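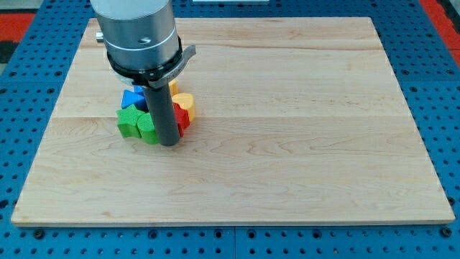

Fewer toys did nothing at our house except move the fighting to one shelf, Bezawit Moges wrote to us in March, and she wanted to know where the advice had come from in the first place.

We couldn't tell her. You have heard the advice too: put most of the toys in a closet, leave a handful out, swap them now and then, and your child will play longer and whine less. Illell, the toy rental service, puts it on every flyer it sends around Darport. When we asked what it was based on, we were sent a customer survey with 1,592 replies. All of them came from people already paying for the service, and the main question was whether they were pleased. Most were. I would be too, if the other choice was admitting I had wasted my money.

So Trnka, the parents' newsletter, is going to try it out, and we need families.

Who we are looking for
20 households in or near Darport with at least one child between two and six. Any kind of home will do. We would especially like to hear from people who think the whole idea is nonsense, and from people who swear by it, so long as they can stand to write down a bad day.

What you would do
You keep a short diary for up to five weeks. Part of that time you leave the toys as they are, and part of it you put most of them away. We draw lots for which comes first. Each evening you note when your child played alone, what with, and how it ended. It's dull work -- please don't sign up expecting a calmer living room.

You don't need to buy anything. Blocks, dolls, pans, whatever you already own.

What you get
A grocery voucher when the diary comes back, filled in or mostly filled in. The voucher is the same whatever you report. No toy company is paying for this, and Illell will see the results when our readers do.

What this can't show
Plenty. It is a small group, you will know which part you are in, and parents are poor judges of their own kids (I include myself). If the two sets of diaries look alike, we will print that. If they don't, we will print that too, and somebody should then do it properly.

How to apply
Write to Úna Ó Gríofa at the Trnka office with your child's age and a line or two on how toys are kept at home now. Vaughan Tapsell will call to go over the diary before you agree to anything. You can quit at any point and we won't ask why.

Posted September 8, 2019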